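# Come be in my shoulder study (frozen shoulder, home stretching, 8 weeks)

I run the small rehab research group at Sanach, a physical therapy clinic, and I'm looking for people whose shoulder has decided to stop moving properly. If you've gotten to the point where you put your coat on bad arm first and have a whole system for shampooing with one hand, please keep reading!
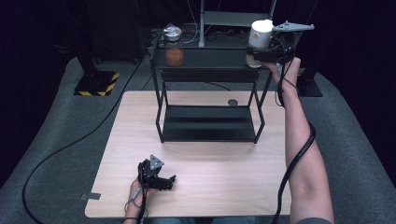
The study is on adhesive capsulitis, which most people call frozen shoulder. I've been treating it for a long time and I still can't tell a patient with much confidence which home program will suit them. Some people swear by short stretches many times a day. Others do one long slow session in the evening and seem to get on just as well. The published work I've read is all over the place, partly because home exercise is so hard to track (we all tell our therapist we did it every day, me included, back when it was my own shoulder). So I want to compare the two head to head, with the same therapists and the same measurements for everybody.

## What you'd be doing

You'd be put into one of 2 groups by a computer draw. I don't get to pick, and neither do you, sorry.

**Short and often.** Four movements, about five minutes a round, spread through the day. Morning, midday, late afternoon, before bed.

**Long and slow.** The same four movements, held longer, in a single session of twenty minutes or so. Most people do it in the evening after a warm shower, but you can choose your time as long as you stick with it.

Both groups get the same handout and the same first session with a therapist, who'll go through each movement with you until you're comfortable. Nothing in either program involves weights or machines. You'll need a wall, a towel and a door frame. The program lasts 8 weeks, and then we'd like to see you one more time a few months later to find out how the shoulder is doing.

You'll also keep a diary. It's a paper booklet, and it takes a minute or two in the evening: what you did, how the pain was, how you slept. Please don't fill in a week's worth in the waiting room. I can always tell, the pen is the same all the way down! If you missed three days, leave three days blank. Blank days are useful to me and invented ones mess up the whole thing.

## Who I'm looking for

I need 158 people altogether. That's a lot for a clinic our size, so if you have a friend or a brother-in-law with the same trouble, send them this page.

You can probably join if:

- you're between 35 and 70
- one shoulder has been stiff and painful for at least three months
- you have trouble reaching behind your back or turning your arm outward
- you can get to the clinic for four visits
- you can read and fill in the diary in English (help from a family member is fine)

I can't take you this time if:

- you've had surgery on that shoulder, or a fracture or dislocation in the past year
- you've had a steroid injection in it in the last three months
- both shoulders are affected
- you have rheumatoid arthritis or another inflammatory joint disease
- you're already in another trial

Diabetes is fine, and so is thyroid disease. Frozen shoulder shows up a lot in people with either, and leaving them out would make the results pretty useless for half the patients I see. Just bring a list of your medicines to the first visit.

If you're not sure whether what you have is frozen shoulder at all, get in touch anyway. Plenty of sore shoulders are something else, and the first visit includes an exam by one of our doctors. If it looks like a different problem, we'll write a note you can take back to your own doctor, and you won't be charged for it.

## The visits

There are four. The first one is the long one, so set aside two hours. You'll sign the consent form (after reading it, please, and asking as many questions as you like), have the exam, and do the measurements. We measure how far the arm goes in each direction with a plain old goniometer, and you'll fill out two questionnaires on pain and daily activities. Then comes the teaching session.

The second visit is at the halfway point and it's quick, maybe forty minutes. The third is at the end of the program. The fourth is the follow-up.

The person doing your measurements won't know which group you're in, and we need to keep it that way. So if you find yourself chatting with them about your lunchtime stretches, bite your tongue -- you can tell the rest of us all about it at the front desk.

Wear a tank top or something loose at the shoulder. There are gowns, but they're drafty and the ties are at the back, where nobody with a frozen shoulder can reach them.

## Where

Most visits are at the main Sanach clinic on Potgieter Street. There's parking behind the building and the entrance from the lot has no steps. We also have a room at the Skoria health center in the mornings, for people who live out that way. It's smaller and it fills up fast, so tell me early if that's the one you want. You do need to stay with the same place for all four visits.

We start seeing people in March. Early slots begin at 7:30 a.m. and the last one of the day is at 6:15 p.m., so you shouldn't have to take time off work unless you want to.

## Money

You get a grocery card at the second visit and another at the last one, and we pay for parking or the bus. The exam, the teaching session and the booklet are all free. It isn't a fortune and I wouldn't join for the money.

The study is paid for by a grant from Skomix, who make supports and braces. No brace is being tested here. They don't see your records and they have no say in what we publish, and that's written into the agreement, which you're welcome to read.

## Will it hurt?

Some, yes. Stretching a stiff shoulder is uncomfortable, and I'd be fibbing if I told you different. The rule we teach is that any extra ache should settle down within an hour or so afterward. If it doesn't, you ease off and call us. You can keep taking whatever pain relief you normally use, just write it in the diary.

I can't promise your shoulder will do better in the study than out of it. Frozen shoulder often improves with time whatever you do, though "time" can mean a couple of years, and I know that's not much comfort at three in the morning when you've rolled onto it again.

You can stop whenever you like. You don't have to give a reason, and it won't change the care you get at Sanach now or later. If you stop stretching but don't mind coming in for the measurements, I'd still love to have you come.

## Your information

Your diary and measurements get a code number and your name is kept separately in a locked cabinet. Results will be published for the groups as a whole. When it's all written up I'll mail everybody a plain summary, two pages at most, with a picture of the graph and an explanation of the graph.

## How to sign up

Call the clinic's front desk and say "shoulder study," or stop in and ask for the pink form. Somebody on my team will call you back for a ten-minute chat to go through the lists above. Best to have handy:

- roughly when the trouble started
- which arm it is, and whether you're right- or left-handed
- any injections, scans or therapy so far
- times of day you can't come in

If you get the voicemail, leave your number twice, slowly. Our machine eats the middle digits.

Therapists and family doctors, if you have patients who might fit, there's a one-page referral sheet at the desk and I'm happy to drop off a stack. We had 1,000 printed, so really, take some. Patients you refer stay your patients, and I'll send you the exam findings if they say that's okay.

One more thing, because it came up with the last study: yes, you can still join if you've already been stretching at home on your own. Tell us what you've been doing, and be ready to switch over to our version for the length of the program. Swimming, gardening and carrying grandchildren can all carry on as usual.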